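생활소재 탐구 과제 보고서
수건 접기 안내서는 얼마나 믿을 만한가
2023년 7월 24일 제출

1. 주제를 고른 까닭

처음 계획은 수건의 흡수력 비교였다. 그런데 비슷한 보고서가 이미 과방 책장에 여러 권 꽂혀 있었고, 결론도 대체로 '두꺼운 것이 물을 더 먹는다'였다. 다시 해 볼 필요를 느끼지 못했다. 4월에 주제를 바꾸면서 눈에 들어온 것이 정리 용품 회사 Cliltar의 접기 안내서다. 이 안내서는 수건을 자기네 순서대로 접으면 모서리가 저절로 맞고, 쌓아도 무너지지 않으며, 서랍이 눈에 띄게 넓어진다고 적고 있다. '저절로'라는 말이 걸렸다. 천의 모서리가 저절로 맞는 것을 나는 본 적이 없다.

안내서에는 시험 조건이 없다. 어떤 천으로 했는지, 어떤 바닥에서 했는지, 접은 사람이 처음 해 본 사람인지도 나와 있지 않다. 그림 속 수건은 전부 선으로 그린 완벽한 직사각형이다. 실제 수건은 세탁을 거치면 단이 당겨지고 면이 뒤틀린다. 이 차이를 무시한 안내서가 쓸모 있는지 알아보는 것을 과제의 목표로 정했다.

2. 재료와 방법

수건은 두 종류를 썼다. 하나는 Mivach의 얇은 제품으로 포장에 제곱미터당 285그램이라고 적혀 있다. 다른 하나는 집에서 오래 쓴 것이라 상표가 떨어져 나갔고 무게를 알 수 없다. 포장의 수치도 우리가 재서 확인한 값은 아니다. 학교 저울이 작은 무게에서 자꾸 다른 값을 보여서 측정은 포기했다.

접기는 안내서의 순서를 그대로 따랐다. 먼저 펼쳐 놓고, 한쪽 가장자리를 들어 반대편에 맞추고, 접힌 선을 손바닥으로 누른 다음 같은 동작을 한 번 더 한다. 결과는 세 가지 기준으로 적었다. 모서리가 맞는가, 접힌 선이 곧은가, 손을 떼었을 때 벌어지지 않는가. 판정은 눈으로 했다. 자를 대 보자는 의견도 있었지만 테리 천은 올이 부풀어서 어디까지가 가장자리인지부터 정하기 어려웠다.

바닥은 나무 탁자와 비닐을 씌운 책상을 비교했다. 안내서가 바닥을 전혀 언급하지 않아서 오히려 넣고 싶었던 조건이다.

3. 결과

'모서리가 저절로 맞는다'는 주장은 확인하지 못했다. 얇은 수건은 첫 번째 접기까지는 그럭저럭 맞았지만 두 번째에서 안쪽 겹이 밀렸다. 오래 쓴 수건은 펼쳐 놓은 상태부터 네모가 아니었다. 이런 수건은 모서리를 맞추면 단이 어긋나고, 단을 맞추면 모서리가 어긋난다. 둘 중 무엇을 우선할지 안내서는 말하지 않는다.

접힌 선은 생각보다 잘 나왔다. 다만 이것이 접는 순서 덕분인지 손바닥으로 세게 누른 덕분인지는 구분할 수 없다. 순서를 무시하고 아무렇게나 접은 뒤 세게 눌러도 비슷해 보였다. 이 비교를 미리 계획하지 않고 중간에 끼워 넣은 것은 우리 잘못이다.

바닥의 차이는 기대한 만큼 뚜렷하지 않았다. 비닐 위에서는 수건 전체가 딸려 오는 일이 잦았고 나무 위에서는 덜했다는 느낌이 있다. 느낌이라고 쓰는 이유는 기록표에 그 항목이 없었기 때문이다.

쌓기는 한 번만 해 보았다. 접은 수건 위에 약 900그램짜리 책을 올려 두었다가 치웠는데, 책을 치우자 맨 위 수건이 조금 벌어졌다. 이것으로 안내서가 틀렸다고 말하기에는 횟수가 부족하고, 맞다고 말하기에도 마찬가지다.

4. 세제 조건을 뺀 것에 대하여

중간 발표 때 섬유유연제를 쓰면 결과가 달라지지 않느냐는 질문을 받았다. Zedeo 유연제의 광고 문구에도 접기 쉬워진다는 말이 있다. 시험해 보려고 한 통을 샀으나 헹굼 횟수를 똑같이 맞출 방법이 없어 뺐다. 통은 아직 세탁실 선반에 있다.

5. 사진

나무 탁자 위의 천
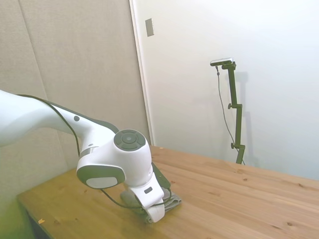
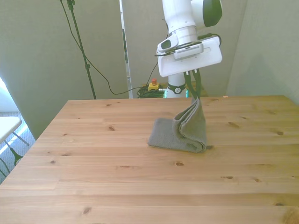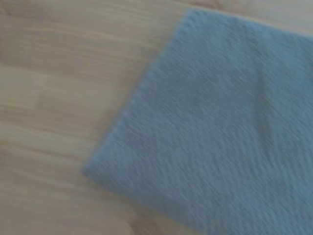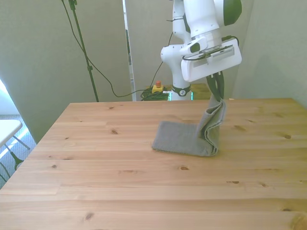 표은재
보고서 작성 및 자료 정리 담당

두 번째와 네 번째 사진은 내가 안내서에서 가장 의심하는 대목과 관련이 있다. 두 사진 모두 수건의 한쪽은 들려 있고 나머지는 탁자에 평평하게 놓여 있다. 네 번째 사진에서는 들린 부분과 누운 부분이 만나는 자리에 꺾인 선도 보인다. 안내서의 그림대로라면 들린 쪽은 판자처럼 빳빳해야 하는데, 두 번째에서는 둥글게 휘어 있고 네 번째에서는 느슨한 주름이 져 있다. 가장자리를 어디에 맞추라는 말은 이 상태의 천을 앞에 두면 꽤 막연하다.

세 번째 사진은 단을 볼 때 참고하면 좋다. 하늘색 수건의 가장자리를 따라 좁은 단이 지나가고, 모서리는 뾰족하지 않고 뭉툭하다. 뭉툭한 모서리끼리 '정확히' 겹친다는 말이 무슨 뜻인지 안내서를 쓴 사람에게 묻고 싶다. 첫 번째 사진의 회색 천은 접혀서 도톰하게 뭉쳐 있는데, 이런 모양이라면 우리 기준표에서는 첫 항목부터 막힌다.

사진만으로는 접기가 잘 끝났는지 알 수 없다. 그래서 결과 항목의 근거로는 쓰지 않았고 판정표와도 연결하지 않았다.

6. 남은 의문과 다음 과제

같은 조원이 접고 같은 조원이 판정한 것이 이번 과제의 가장 큰 약점이다. 안내서를 의심하는 마음으로 시작했으니 어긋난 모서리가 더 잘 보였을 수도 있다. 다시 한다면 접는 사람과 보는 사람을 나누고, 안내서를 읽지 않은 사람에게도 접게 하고 싶다. 서랍이 넓어진다는 주장은 손도 대지 못했다. 서랍마다 크기가 다르고, 넓어졌다는 것을 무엇으로 잴지 조 안에서 끝까지 의견이 갈렸다.

판정표 원본은 조별 서류철에 넣어 두었다. 연필로 고친 칸이 여러 군데 있으니 볼 때 감안해 주기 바란다.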